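Automation at Work: What Changes for the Staff
Student project report, Dec 20, 2021
Walter Lozano and Teófilo Quispe

1. Background

Our project looked at Plulent, a firm that lets furnished rooms for short stays. The rooms are cleared and set out again between guests. Until last year this was done entirely by hand. The firm now wants a mobile robot to take over part of the clearing, and it is testing the work in simulation before it buys anything. The control software is called Karonau.

We wanted to know what the change would mean for the nine people who do the job now. We spoke to all of them in December and watched test runs in the office.

2. The rooms

The simulated rooms are modelled in a plain way, with furniture, doors and open floor. Staff were asked to comment on them before testing began. Most of their remarks were about getting through doorways and past chairs, which they do many times a day with their arms full.

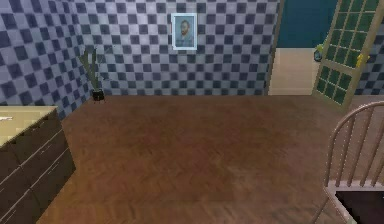 Two of them said they had never been asked about the layout of a room before. Their comments were passed to the software team, and the route planning was changed twice as a result.

3. The tasks

Clearing a table was chosen as the first task. The staff listed what guests leave behind, and the list was longer than the managers expected. Cups are common, but so are musical instruments, coins and bedding. Each item needs a rule: leave it, move it, or call a person.
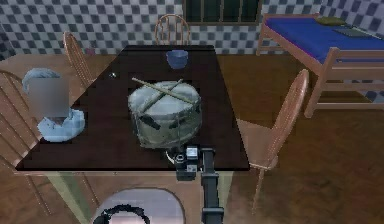

Writing these rules has become a job in itself. Three of the staff now spend part of each shift on it. They said it was less tiring than lifting but harder to put down at the end of the day. The planned test set has 600 runs, and every failed run has to be looked at by someone who knows the work.

4. What people told us

The older staff were mainly worried about hours. The firm has promised no cuts during the trial, but there is nothing in writing after that. Younger staff asked more about training and pay. At present the rule writing is paid at the same rate as cleaning, and we think this should be reviewed.

5. Limits

We visited only one firm and did not see a robot working in a real room. The interviews were short and some were held during breaks.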